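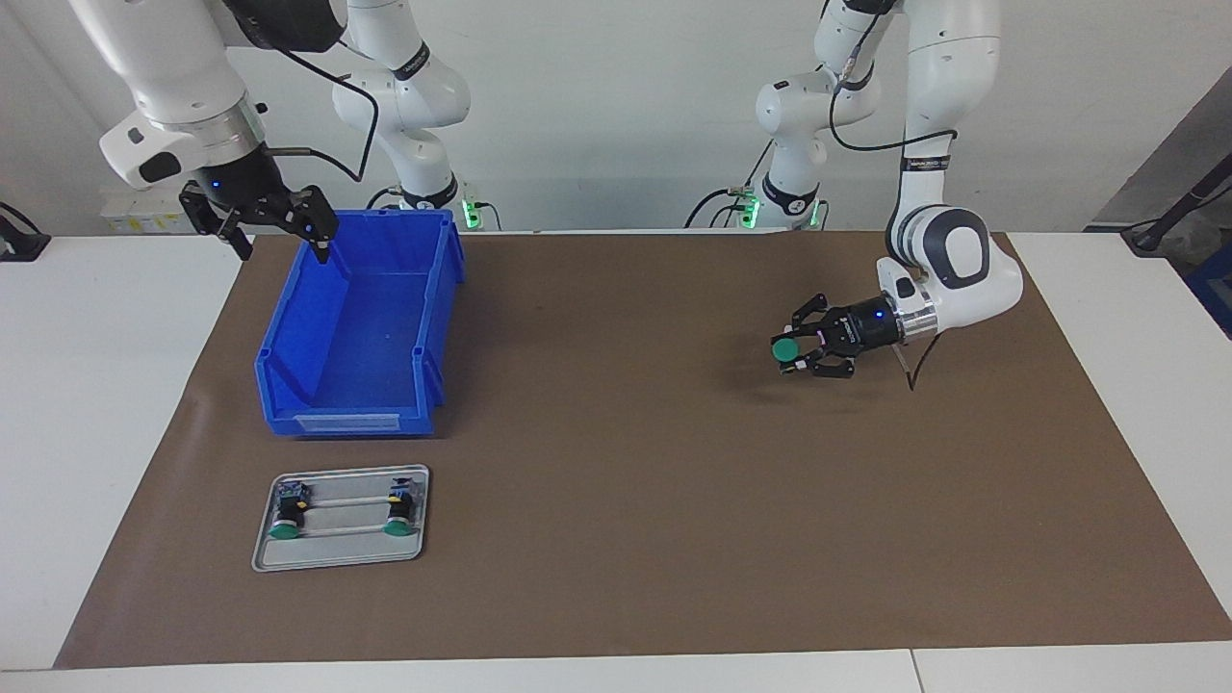
Mercredi, 58 démos de téléopération enregistrées chez Sirkomden ! On en avait 20 mardi soir, le rythme change complètement 🎉

12 partages

Le truc qui aide : on déplace le bac bleu entre deux prises, et on change de bras pour attraper le disque vert. Le modèle adore la variété (moi aussi).

4 partages

On garde aussi les essais ratés, étiquetés à part. Prochaine session à Indby, avec plus de 3 heures de prises au programme, j'ai trop hâte !

9 partages

© Altine · Haut de page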